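Le jour où Zidley a cru qu'il tenait quelque chose

Par Ambros Hollenstein, pour les lecteurs de 8 à 12 ans

Est-ce que tu as déjà monté un escalier dans le noir en pensant qu'il restait une marche ? Tu lèves le pied, tu le poses bien fort, et boum, il n'y a rien du tout, juste le plancher. Ton cœur fait un bond et tu te sens un peu bête (moi, ça m'arrive encore, et j'ai pourtant les cheveux gris). Eh bien, les robots connaissent quelque chose qui ressemble à ça, et je vais te raconter comment c'est arrivé chez nous, à l'atelier Niswood, à un robot qui s'appelle Zidley.

Zidley est un bras. Il n'a ni tête, ni jambes, ni petite voix rigolote comme dans les films. Il a une épaule, un coude, un poignet, et au bout du poignet une pince à 2 doigts. Son travail, c'est d'apprendre à ranger et à assembler des pièces : attraper une tige, la tourner dans le bon sens, la glisser à sa place. Pour toi, c'est facile, tu le fais depuis que tu es tout petit avec tes cubes et tes boîtes à formes. Pour lui, c'est un peu comme si on te demandait de lacer tes chaussures avec des moufles et un œil fermé !

Comment un robot sait-il qu'il tient un objet ?

Quand tu prends une pomme, ta peau te dit tout de suite plein de choses : elle est lisse, elle est froide, elle glisse un peu. La pince de Zidley n'a pas de peau. À la place, elle mesure deux choses. D'abord l'écart entre ses doigts. Si elle se ferme et que les doigts s'arrêtent avant de se toucher, c'est sans doute qu'il y a un objet au milieu. Ensuite l'effort du moteur, c'est-à-dire à quel point il doit pousser. Si le moteur force, c'est encore un signe qu'il serre quelque chose.

Ces petits instruments qui mesurent, on les appelle des capteurs. Un capteur ne réfléchit pas. Il envoie des nombres, toute la journée, et c'est le programme qui décide ce que ces nombres veulent dire.

Ce qui est arrivé en décembre

C'était un après-midi de décembre, il faisait déjà presque nuit dehors et le chauffage faisait son bruit de vieille bouilloire. Zidley devait prendre une tige et la porter jusqu'à son support. Il descend, il ferme sa pince, il remonte, il se déplace bien tranquillement, il s'arrête au-dessus du support, il ouvre les doigts... et rien ne tombe. La tige était restée par terre, là où elle était au début. Et sur l'écran, il y avait écrit en toutes lettres : « Pièce posée. Mission réussie. »

On a d'abord ri, je te l'avoue. Puis Zidley est reparti chercher la pièce suivante, et comme il croyait que la place de la première était libre, il est passé très bas, beaucoup trop bas, et il a donné un grand coup dans la tige oubliée. Elle a roulé, la pince a frotté contre le sol avec un bruit affreux, et ma collègue Rungnapa Thongsuk a appuyé sur le gros bouton rouge.

Ce bouton, c'est l'arrêt d'urgence. Tu en as peut-être vu un près d'un escalier roulant. Quand on appuie dessus, le bras s'arrête, peu importe ce que dit le programme. Tout le monde à l'atelier a le droit de s'en servir, même les visiteurs, même celui qui a peur de s'être trompé. Rungnapa répète toujours qu'elle préfère 200 arrêts pour rien à un seul arrêt oublié, et elle a bien raison.

L'enquête

Quand une machine se trompe, on ne la gronde pas (ça ne servirait à rien, elle n'a pas d'oreilles non plus). On cherche. Zidley garde un journal, une sorte de carnet dans lequel il note ce que disent ses capteurs. Nous avons donc fait du thé et nous avons relu les nombres ligne après ligne, ce qui est long et pas très amusant, il faut bien le dire.

Au bout d'un moment, Rungnapa a posé son doigt sur l'écran. Quand la pince se fermait sur du vide, les doigts s'arrêtaient un tout petit peu trop tôt. L'un des deux était légèrement de travers ! Il touchait son voisin par le bout avant d'être complètement fermé. Alors il restait un écart, le moteur forçait, et le programme, qui avait appris sa leçon par cœur, disait : « Un écart, de l'effort, donc je tiens la pièce. »

Tu vois le problème ? Les capteurs n'avaient pas menti. L'écart était vrai, l'effort aussi. Seulement, il y avait deux explications possibles, et Zidley n'en connaissait qu'une.
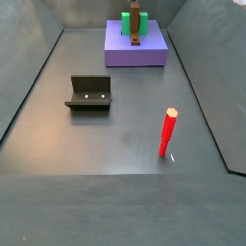 Pour l'aider, nous avons commencé par redresser le doigt, et ça, c'était le plus facile : une vis à desserrer, un petit réglage, une vis à resserrer. Mais un doigt peut se tordre à nouveau. Il fallait donc aussi apprendre à Zidley à douter un peu. Maintenant, après avoir remonté sa pince, il s'arrête et il regarde avec sa caméra l'endroit où se trouvait la pièce. Si elle y est encore, c'est qu'il ne l'a pas prise, même si ses doigts lui racontent le contraire. Il a droit à un nouvel essai, et si ça rate encore, il ne bouge plus et il nous appelle avec une lumière orange.

Ensuite, nous lui avons fait recommencer l'exercice 2000 fois. Oui, 2000 ! Il s'est trompé 9 fois sans s'en rendre compte, et chaque fois nous sommes retournés lire le journal. Il y avait par exemple des reflets qui gênaient la caméra, et nous avons dû déplacer une lampe. Ce n'est pas encore parfait, et nous continuons à chercher.

Et si tu essayais ?

Il te faut un ami, une paire de gants bien épais et quelques petits objets qui ne piquent pas et ne cassent pas : un bouchon, une gomme, un crayon de couleur. Mets les gants, ferme les yeux, et demande à ton ami de poser un objet entre tes doigts, ou bien de ne rien poser du tout. Serre doucement et dis ce que tu crois tenir. Puis recommence en ouvrant les yeux juste après avoir répondu. Tu seras peut-être surpris du nombre de fois où tes doigts t'auront joué un tour.

Quelques mots à retenir

Capteur : un instrument qui mesure quelque chose et l'envoie au robot sous forme de nombres.

Pince : la « main » du robot, souvent avec seulement deux doigts.

Journal : la liste de tout ce que le robot a mesuré et fait, très utile quand on mène l'enquête.

Arrêt d'urgence : le gros bouton qui arrête le robot. On ne joue pas avec, mais on n'hésite jamais si quelque chose paraît dangereux.

Si tu as une question sur Zidley, demande à un adulte de t'aider à nous l'envoyer. Rungnapa et moi lisons toutes les lettres, et les dessins de robots finissent sur la porte du frigo de l'atelier, où il reste encore un peu de place en bas à gauche.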